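# Small things, sorted: the bench at Vrettos

19 September 2024

The Vrettos room is where we try out ways of putting everyday items away. Most of it is cloths, cups and plastic bins, the kind of thing that piles up on any kitchen counter. The work started in April with 2 bins borrowed from the Grindard store room, and the collection has grown since then. This page covers the table itself and what goes on it. Pages for the shelves and the drawers will follow.

The surface gets a layer of brown paper before anything else is set down. We buy the paper on a long roll and cut it to leave a margin on every side. It takes pen marks well, so the starting place of each item can be drawn right on it. A sheet is changed when it tears or when the old outlines get confusing – in a busy month that can mean 10 sheets.

Bins with low walls have worked out better than deep ones. A cloth can go in without being folded first, and it is easy to tell at a glance if the bin has been emptied. The deep bins went back to Grindard.
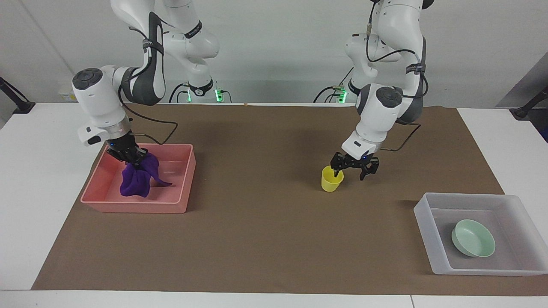 Cloths are the slow part of any session. They crumple differently every time, and a fold that lies flat in the morning can end up as a ball by lunch. We stopped ironing them. Purple was chosen over white to stand out from the paper and the tabletop.

Small cups are less trouble. They are set upright at the start, and yellow is easy to find on brown. A light cup tips over if it gets bumped, so we keep 3 spares of the same size on the Zuvov shelf.

Pink bins and yellow cups came in the same order from Stunumico, along with a set of lids that don't fit either one. The lids are in the bottom drawer if anyone has a use for them.

The full set of pictures is on the shared drive, sorted by item – 4,000 files at last update. Folder names follow the labels on the shelves. Anything with "old" in the name is from before the change to low bins and can be skipped.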